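Home News Community Things to Do Letters

Plekidine block corner opens, and the adults won't leave

The toy library in Plekidine has a new block corner this September, and the trouble so far is prying grown-ups away from it.

The collection came in as 16 shoeboxes of big plastic bricks, left at the front desk by families whose children have moved on to phones. Ghada Yammine, who sorted them, gave up on doing it by color after one evening. The bricks did not stay sorted anyway.
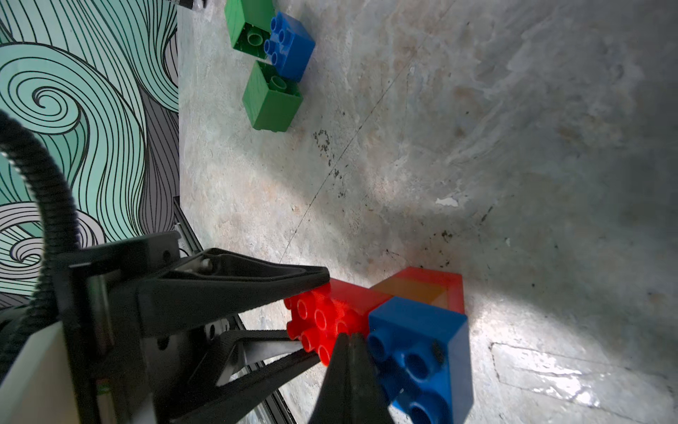 Ghislain Leclerc would like it known that the see-through ones are the only ones worth having, and that his granddaughter agrees with him, mostly.

Opinion is also split on what to build. Towers are popular and short-lived. Yammine prefers anything that sticks out sideways, on the grounds that it annoys people who like towers.

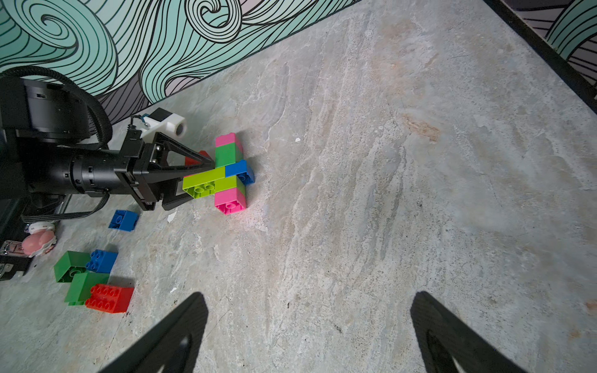 Loud walls, quiet shelf

The wave pattern on the walls was chosen by a vote that drew 30 ballots and at least one angry letter. Fans call it cheerful. The letter called it "seasickness in mint green."

Less divisive is the white bunny on the shelf at the back, which was supposed to be there for opening day only. Visitors objected to any talk of moving it, 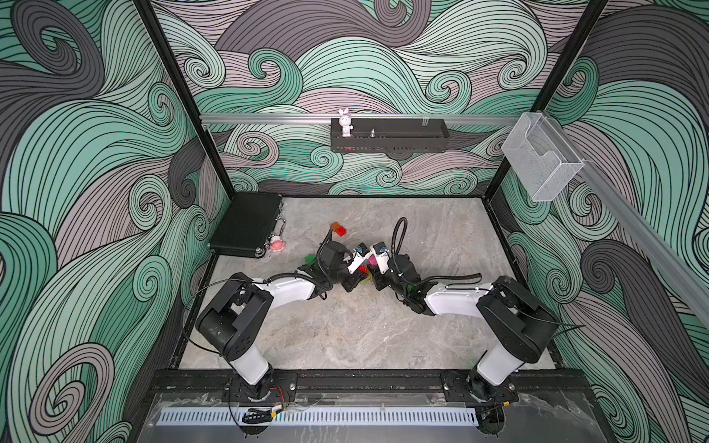
so it stays, and the plan to put a sign-up sheet in its place has been dropped. The sign-up sheet now lives by the coat hooks, where people can ignore it more easily.

Bricks may be borrowed for two weeks in bags of about 200. Returns are weighed on a kitchen scale, and a light bag gets you a polite phone call. Pink ones are said to be the slowest to come home.

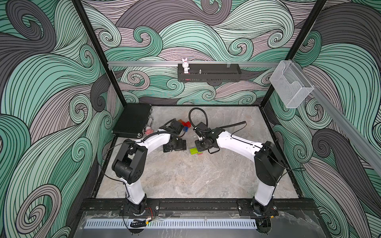

Orange, red and blue in the block corner, with the bunny keeping watch from the shelf.

Doors open at 2 p.m. Knees are your own responsibility.

14 shares | 6 comments

Contact the newsroom | © Plekidine News | Back to top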